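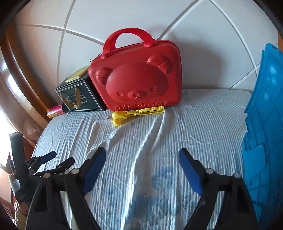 ¿Qué contiene el conjunto de datos Palacios?

Contiene 223 inventarios de equipaje escritos por viajeros antes de salir de casa, transcritos y normalizados en una tabla única.

Palacios — README

Versión publicada el 1 de diciembre de 2020. Mantienen el conjunto Conall Hennessy (transcripción) e Ita Mac Suibhne (vocabulario y revisión).

Contenido

inventarios.csv: una fila por lista, con identificador, duración del viaje en noches, estación y medio de transporte.
objetos.csv: una fila por objeto anotado. Incluye el texto original, la forma normalizada, la categoría y la cantidad si el viajero la escribió.
categorias.csv: las 39 categorías del vocabulario, con una definición corta de cada una.
notas.txt: dudas de lectura y decisiones tomadas en casos sueltos.

Los archivos están en UTF-8, separados por punto y coma. La coma se reserva para los decimales, que solo aparecen en el campo de peso.

Origen

Las listas llegaron por el formulario de Nonditz, que se cerró en enero. Cada participante copió su lista tal como la tenía, en papel o en el móvil. Se descartaron 34 envíos: unos estaban duplicados y otros eran listas sacadas de guías de viaje.

Normalización

«Cepillo», «cepillo dientes» y «c. dientes» pasan a «cepillo de dientes» salvo que el contexto indique otra cosa. Los regalos van en una categoría propia, aunque sean comida o ropa — en la primera versión estaban repartidos y no había forma de recuperarlos. Los estuches y maletines se anotan como contenedores y su contenido va en filas aparte, enlazadas por el campo id_padre.

Las marcas comerciales se conservan en el texto original y se eliminan de la forma normalizada.

Limitaciones

Una lista recoge lo que se pensaba llevar. No sabemos qué entró en la maleta. Los viajes de una sola noche están mal representados, y casi todas las listas son de adultos que viajan por ocio. El campo de peso está vacío en la mayoría de las filas y no conviene usarlo para calcular medias.

Privacidad

Se han borrado nombres, direcciones y números de reserva. Los medicamentos aparecen agrupados como «medicación», sin más detalle.

Cambios pendientes

Unificar los plurales en objetos.csv.
Revisar la categoría «varios», que sigue siendo demasiado grande.
Añadir la correspondencia con el vocabulario de Drarora.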